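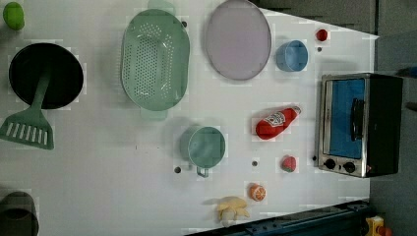

완구 주방으로 가려낸 그리퍼의 차이
2026년 10월 30일

그리퍼 비교에서 파지력 수치는 출발점에 불과하다. 같은 힘을 내더라도 손가락 형상과 제어 주기에 따라 잡을 수 있는 물체가 달라진다. 본지는 5월부터 Zovine의 평행형, Stondiveo의 적응형, Grīnberga의 연질형 등 그리퍼 3종을 동일한 암에 장착해 시험했다. 제어기는 Plerberg 제품으로 통일했고, 누적 파지 시도는 2408회다.

시험 물체는 흰 작업대 위에 간격을 두고 흩어 놓은 완구 주방용품과 모형 식품이다. 딸기처럼 작은 물체와 바나나 송이처럼 윤곽이 불규칙한 물체, 접시처럼 납작한 물체를 섞었다. 위치와 방향은 매회 바꾸었다.

평행형은 계량컵과 뒤집개의 손잡이에서 가장 안정적이었다. 접근 각도가 어긋나면 옆으로 누운 케첩병을 굴려 보내는 일이 잦았다. 적응형은 병과 바나나 송이를 감싸 쥐는 데 유리했으나, 접시 테두리 밑으로 손가락 끝을 넣지 못했다. 연질형은 딸기와 반쪽 오렌지를 무리 없이 집었다. 프라이팬을 들 때는 손가락이 비틀려 자세 오차가 커졌다.

실패로 기록된 시도는 415회였다. 그중 상당수는 그리퍼보다 인식 단계에 원인이 있었다. 상부 카메라만 쓰면 구멍이 촘촘한 채반의 깊이값이 흔들리고, 내부가 검은 팬은 바닥 높이가 누락된다. 측면 카메라를 더해 2대로 구성한 뒤 채반의 파지점 편차는 줄었지만 팬의 결측은 남았다.

토스터 오븐의 문 손잡이 조작은 별도 항목으로 평가했다. 평행형만 전 구간을 수행했고, 적응형은 문이 열리는 궤적에서 손잡이를 놓쳤다. 연질형의 문 조작 시험은 손가락 교체 후 다시 진행한다.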